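Dralton Braided Stretch Belt, grey-brown

Item 1139. In stock, ships from our Soller warehouse in 2 working days. Orders in before noon Fri 26 November go out the same day, after that we're packing holiday stuff and it gets slow till mid December.

Good everyday belt. Woven cords with plenty of give, so no holes to punch and no sagging by lunchtime. Prong goes through the weave wherever you want it. Works with jeans, chinos, golf shorts, whatever. Same weave as last year, new buckle (the old one scratched too easy, thanks to everyone who wrote in).
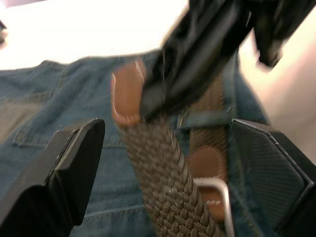
Sizing. Go by your pants size and add one up if your between. Longest we carry is 124 cm, measured buckle to tip, not stretched. Don't measure an old leather belt and order that number, it'll come up long. Weight roughly 150 g boxed.

Care: cold hand wash, lay flat. No dryer, no bleach. Buckle will mark if it sits wet so wipe it off.

Other colors - navy and black are back next month, olive is gone for good. The Illari leather version is on its own page, also the kids one from Amadi (clip buckle, no prong).

Returns 30 days, unworn, tags on. Exchanges for size are free the first time, just put a note in the bag with the size you need and your order number. Wholesale from 1000 pieces, mixed colors ok, email for the price sheet. We dont do custom lengths right now, sorry.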